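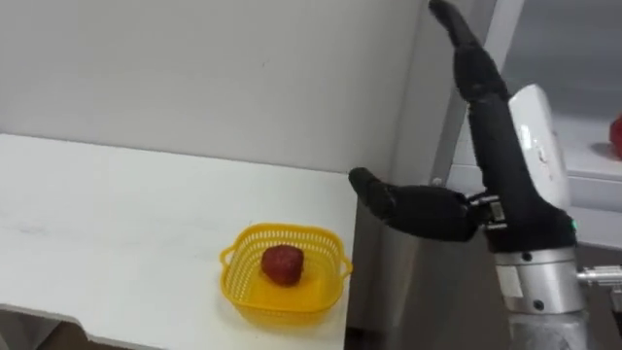
Comari five-finger hand, first impressions and a question about thumb drift

lihua_x
Posted 2021-01-17
We have had the Comari hand (right, padded fingers) on one arm for a little over a month. Bought through Sukance, firmware as shipped in December. Task is soft produce, one item at a time, into and out of a small mesh basket on a white table. Strawberries mostly.

Mechanically I have few complaints. The wrist flange went on without shimming. The finger pads give enough that a ripe berry survives a normal pinch if the current limit is set low. The default limit is far too high for fruit.

My problem is the thumb. After 900 grasp cycles the reported zero and the real zero no longer agree. With the thumb commanded straight up it sits off by an amount I can see without instruments. Rehoming clears it, then it comes back. Has anyone else logged this?

bhat_bench
Yes. Ours started at 137 cycles after a rehome, then at 121 the next time. I put it down to the tendon settling. Sukance support told me to run the break-in routine from the service menu, which is not in the printed manual. It helped on one of our two hands.

g_jiang
I don't think it is the tendon. If it were, you would expect the drift to slow down as the tendon beds in, and bhat_bench's second interval was shorter than the first. Check the thumb encoder coupling. There is a set screw under the white back cover. Ours had no thread locker on it.

lihua_x
Is the cover clipped or screwed? I don't want to break the shell on a hand that is still under warranty.

g_jiang
Clipped, on our revision. Start at the wrist end. Opening it does not void anything according to the sheet that came with ours, but ask Sukance in writing first.

Yutong L
Two intervals are not a trend. I would log motor temperature next to the offset before opening anything. The Comari controller compensates for temperature on the four fingers and, as far as I can tell from the parameter list, not on the thumb.

Separate point for the original poster: why a five-finger hand for this at all? The Jisidard two-jaw with silicone tips costs much less and has nothing in it to drift. For a berry in an open basket I can't see what the extra fingers buy you.

lihua_x
The same hand has to lift the basket by its loop handle later in the sequence. The two-jaw we tried would hold the handle, but the basket swung. I also want finger curl as a variable.

Yutong L
Fair for the handle. I would still do the fruit with jaws and a tool changer.

xiuying.han
A tool changer adds mass at the wrist and another connector to fail. We went that way and went back. Disagree with the Jisidard suggestion for mesh baskets in particular - the jaws are wide, and in a small basket they reach the side wall before they close on anything near it. In the middle they are fine.

On approach: bring the hand in from the side with the fingers straight and together, above the rim, then rotate down. If you curl early the fingertips catch the mesh.

lihua_x
That is close to what I do now. Rim clearance is tight but it works.

bhat_bench
To g_jiang: opened the worse of the two today. The set screw was there, and it took about a quarter turn. No thread locker that I could see. Rehomed, running it overnight. This is the hand that did not respond to the break-in routine, so you may be right for that one.

g_jiang
Use the low-strength grade if you add any. The screw head is small and strips easily.

Zihan Ren
Can someone post the current limit they use for strawberries? The manual gives a percentage and does not say of what.

lihua_x
It is percent of rated motor current, per finger. I won't quote my number because it depends on pad wear. Start at the lowest value that still closes the hand fully with nothing in it, then go up one step at a time on fruit you can afford to lose.

I will log thumb temperature first, as Yutong L suggests, and write to Sukance about the cover in the meantime.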